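Went out to the Clelimgate open day on 23/10/2022, mostly because a mate had a spare pass and I'd been wanting to see how they deal with faults since the Wadon business. Quick notes, typed on the train home, so forgive the mess.

Parking terrible. Coffee good. Sign-in took ages as the badge printer had died, which got a laugh given what we were all there for.

First hour was the usual. Welcome talk, slides, a bloke from Imlow on grippers and why the fingers are soft now. Skipped the back half of that and went looking for the fault bay.

Fault bay is the bit worth going for. They keep a sort of wall of shame – printed incident sheets, the bent parts in trays underneath, and you can pick most of them up. Odair Bezerra was running it. He's been on the maintenance side for years and talks fast. No sugar coating, which I liked.

The one he spent longest on was the February stoppage. Xavier, that's their folding arm, does clothes and linen. It was on a run of trousers, all fine for 441 cycles, then it closed on a waistband and didn't let go. Kept hold through the place command, went back to the home position with the trousers still hanging off it and dragged the whole stack across the table. Somebody hit the stop. Good reaction, but when they reset it the arm tried to finish the move first. Nobody hurt. One person had to step back pretty smartly but.

Cause took them 12 days to find. Everyone blamed the software. Was partly the software, to be fair, but what set it off was cloth getting down between the fingers, past the part meant to do the holding. The gripper read as closed on nothing, so the controller figured it had already dropped the load. Empty hand as far as it knew.

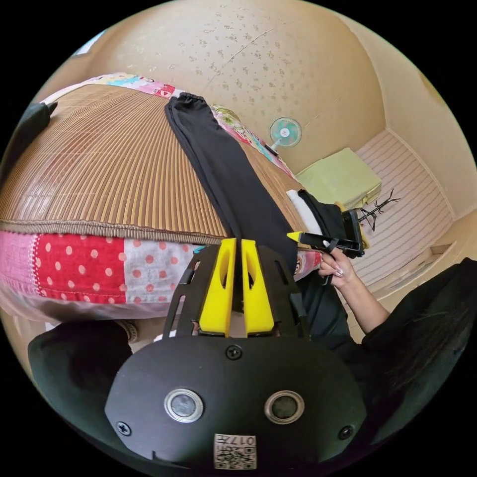 Cloth in the gap is harder to pick up than you'd think, and Odair went over it a few times for the people at the back. The sensor only knows how far the fingers have shut. Thin fabric hardly changes that number, thick fabric does, and a folded seam can do either one depending where it lands. Black trousers on a bed are a good case for it. You get a strip running down between two yellow fingers that are nearly together anyway, and going by finger position alone you'd have a hard time saying held or not held. Dark cloth doesn't help the vision side either, he said, folds vanish into each other. Their fix was a second check, a small tug after each grip and a look at the motor load before the arm is allowed to travel.

Someone asked why that wasn't in from the start. Cycle time, was the answer. The tug costs a bit on every pick and the target that quarter was tight. Bit of a silence after that one.

The reset fault bothered me more, to be honest. A stop should mean the old move is gone. They've changed it now so a reset wipes the queue and a person has to jog the arm clear by hand, with the key in, before it'll take a new job. Also moved the guard line back. Should of been like that from day one in my view and I said so. Odair didn't argue.

Had a go at the jog pendant myself. Clunky, slow, exactly what you want.

Lunch was sausage rolls. Then a walk round the test floor in a group of 24, too many, couldn't hear a thing over the compressors. The guide had a headset mic that cut out every time she turned left. Saw Xavier running through the glass, towels this time, and you can see the little tug if you know to watch for it. Missed the last talk on lockout tags – train.

Would go back. Wear proper shoes, they turned 2 people away from the floor for sandals. And ask for the incident sheets at the desk, they'll give you copys if you sign for them.

Recent posts
Wadon one year on: what the report left out
Light curtains, the cheap ones and the good ones
Notes from the Imlow gripper day
Is your e-stop wired how you think it is?
Trip report: bottling line, wet floor, long drive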